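# About Nordin

Nordin is a small travel company that runs walking and rail trips in Norway, Sweden and Hungary. 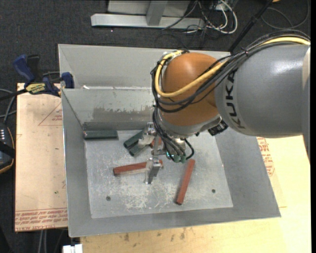

Sølve Halvorsen and Lovisa Lundgren started the company with one route, a week on foot along the fjords with luggage sent ahead by boat. We now offer 32 routes. Most last between five and nine days, and the season ends in October.

Groups are kept to 12 people or fewer. Each trip has a local guide who speaks English. Szabolcs Oláh leads the Hungarian trips and plans the train connections for all three countries. Njål Haugland handles bookings and answers the phone most mornings.

The price covers lodging, breakfast, and all trains and ferries on the route. Flights and travel insurance are extra. Final payment is due 90 days before departure.

Our mailing list goes out four times a year. To join it, write to the office.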